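The Robot Will Watch You Tidy Up Now

Rodrigo Aguiar has put things in a wire basket 323 times this month, and he would like it known that he was good at it by the third. The rest were for the benefit of a robot that wasn't even in the building.

Aguiar works at Tanari, a small lab with gray carpet and a great many cables. The old way to teach a robot arm a chore was to steer the arm through it by remote, a process with all the charm of parallel parking a bus. Tanari's method skips the arm. A person picks up a pair of hand-held grippers and does the job at human speed, and the recordings go into training. The arm gets involved later, once there is something to copy.

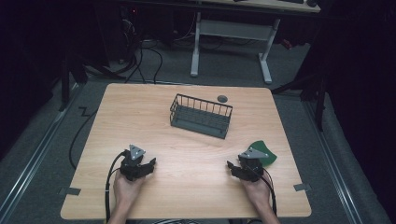
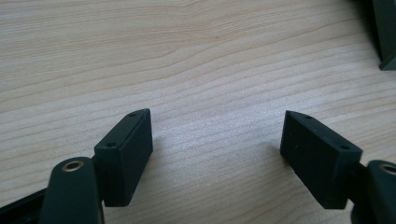 Sandra Greenwood is not sold. Her own group at Skusham still steers its arms by remote, slowly, and she says a person with free wrists will happily make moves no arm can follow. Throw out those runs, she argues, and the time you saved starts to shrink.

Tanari's numbers give her a little help. Of 22 test tasks, the arm trained on hand-held recordings finished 18. In three of the four failures it tried to reach around the basket in a way that suited Aguiar's elbow and nothing made of metal. The fourth is still being argued over, mostly at lunch.

Nele Van der Linden, who runs the project, now has software that flags an impossible reach while the person is still making it. It beeps. Aguiar has asked for a different beep.

The next round starts in January, with two people sharing the grippers and a drawer added to the chores. Aguiar has already been practicing at home, where the drawer sticks.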